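Corerstead Reading Room Catalog: Architecture and Urbanism Essays

README for the data files, compiled by Annelies Goossens
Last full update: Tuesday, February 20, 2018

What you have here

A catalog of essays, exhibition booklets, lecture printouts and symposium papers on cities and buildings, all of them on the shelves of the Corerstead reading room. There are 132 volumes and every essay inside them gets its own record. So if you want the one short text on stairwells buried in the back of a fat exhibition book, you can find it without knowing which book to pull!

I started it for my own use. I kept remembering an essay and forgetting the volume, and edited collections are terrible for this: the library record gives you the editors and the overall title, and the people who wrote the chapters vanish. Now they have their own lines, their own subject terms and a page range you can trust (mostly, see Known problems).

Files

volumes.csv
One row per physical volume. Title, subtitle, editors, publisher, place, year, language, shelf mark.

essays.csv
One row per essay, interview, foreword or afterword. Linked to its volume by volume_id.

people.csv
Authors, editors, translators and interview partners, with variant spellings gathered under one person_id.

subjects.txt
The subject list, one term per line, indented where a term sits under another.

notes/
Longer remarks on single volumes, in plain text, named by volume_id. Not every volume has one. The note on the Geerts bequest is the longest and my favorite — it explains the pencil marks in the margins and who we think made them. 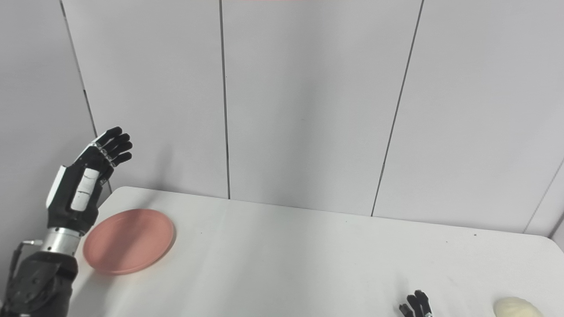 Round salmon-pink plate on a white table.

All the CSV files are UTF-8 with a header row, comma separated, with quotes around any field that needs them. Empty means unknown. If something is known to be absent (a booklet that never had a publisher, for instance) the field says "none".

Fields in essays.csv

essay_id: a number, never reused, even when a record is deleted.

volume_id: points to volumes.csv.

title: as printed at the head of the essay. If the contents page disagrees, the contents page version goes into title_alt. You would be amazed how often it does.

person_ids: separated by semicolons, in printed order.

role: author, interviewer, interviewee, translator or editor. Same order as person_ids.

pages: first and last page. Plates without page numbers are given as "pl." and nothing more.

language: the language of the text in hand. A translation also has original_language filled in if the volume names it.

subjects: up to 3 terms from subjects.txt.

place_discussed: the city, district or building the essay is mainly concerned with. Left empty for theory pieces that wander all over the map.

first_published: filled in only if the volume itself says the essay appeared somewhere earlier.

How the subject terms work

The list has 17 top terms, and I am quite proud of how small it stayed. Housing, streets, markets, transit, waterfronts, schools, informal building, exhibitions and so on, with narrower terms underneath. "Exhibitions" is for essays on the making of an exhibition. An essay on social housing that happens to be in an exhibition book goes under housing.

"Informal building" took me the longest. Writers use a dozen words for it, some of them rude, and they argue with each other about which are fair. I chose the plainest one I could live with and listed the others as cross-references, so a search on an author's own word will still bring you to the right place. Read the essays under that term in order of year if you have an afternoon free. The quarrels are wonderful.

Getting the data into something useful

A spreadsheet program is fine for browsing. For anything more, the files load well into Rumby, the small catalog tool we use at the reading room desk:

1. Put the three CSV files in one folder.
2. Import people.csv first, then volumes.csv, then essays.csv. The links break in any other order.
3. Open subjects.txt in the term editor and choose "indented list".
4. Run the link check. It should come back with 2 warnings, both for the same anonymous pamphlet, and both are harmless.

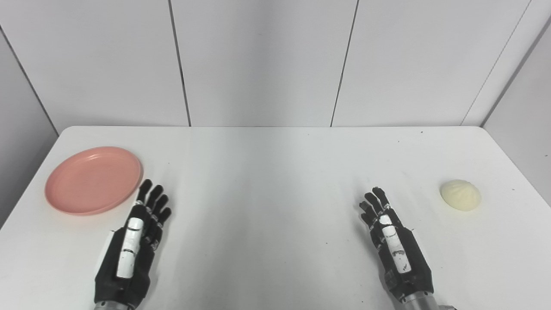
Known problems

Page ranges for the Firerell lecture series are taken from the printouts and won't match the bound edition. The printouts have wider margins and run longer.

Names written in more than one alphabet have been merged by hand. I have surely merged two people who share a name, and split one person who changed theirs. Corrections very welcome!

A handful of forewords have no signature. They are recorded with an empty person_ids field, even in cases where everybody assumes the editor wrote them.

Years on undated booklets come from the exhibition dates, if the booklet prints them, and are marked with a "c" in year_note.

Shelf marks will change in March, when the oversize books move to the lower cases. The volume_id stays the same, so please use that one in your own notes and links.

What isn't included

No full texts and no scans of pages. The essays belong to their authors and publishers. There are no abstracts either, apart from what I say in the notes folder, and those remarks are opinions — please treat them that way. Magazines are a separate catalog with a different structure, and loose maps haven't been started.

Using and citing

Use the records for anything you like: reading lists, coursework, your own bibliography, a map of every city in place_discussed (somebody please do this one). A credit is appreciated:

Goossens, Annelies. Corerstead Reading Room Catalog: Architecture and Urbanism Essays. Data files, 2018.

Sending corrections

Give the essay_id, the field, what it says now and what it should say. If the evidence is on a title page or a colophon, mention which. Slips of paper left at the desk work just as well as email, and several of the best corrections so far came in on the backs of bus tickets.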